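Teaching by hand
Category: Set-up guides > Fellov > Recording
Last updated: December

4. Recording a task with the hand-held grippers

The Fellov sales sheet says anyone can teach a new task before lunch. Allow longer. The steps below are the ones we use at Gendotcombe, and they leave out two from the original booklet that made no difference to us.

4.1 Plug both grippers in before you start the Jistora recorder. If you do it the other way round, the recorder may list only one of them and will not warn you.

4.2 Open and close each gripper fully, twice. The opening shown on screen should follow your fingers. If it lags, restart the recorder. The "Recalibrate" button has never cured this for us.

4.3 Sit down and put the objects where the robot will find them. Do one slow practice run with recording off.

4.4 Press Record, wait for the tone, and do the task at half your normal speed. Stop with both grippers still.

Note: The software gives every take a score out of 7. Treat it with suspicion. Itzel Cuevas got a 7 for a take in which she dropped the object.

CAUTION: Do not replay a new recording on the arm at full speed. Use speed setting 2 and keep a hand on the stop button.

4.5 Reaching into boxes 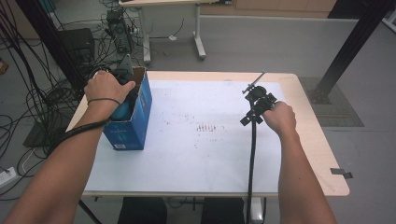

Boxes cause more wasted takes than anything else we teach, and the booklet gives them one line. Stand the box upright and fold the flaps well back before recording. Go in from the top with one gripper and hold the other clear, over the open part of the table, as with the right hand here. Watch the cable on the hand doing the reaching: it runs back over the forearm, and a tug from it will be recorded as part of the movement. A large sheet of white paper over the table is optional. Leobardo Cervantes swears by it, though I have seen no figures.

4.6 Watch every take before you keep it. Delete any with a pause in the middle. Olvera support will tell you the training "smooths these out". Ours did not.

3 comments | 4 shares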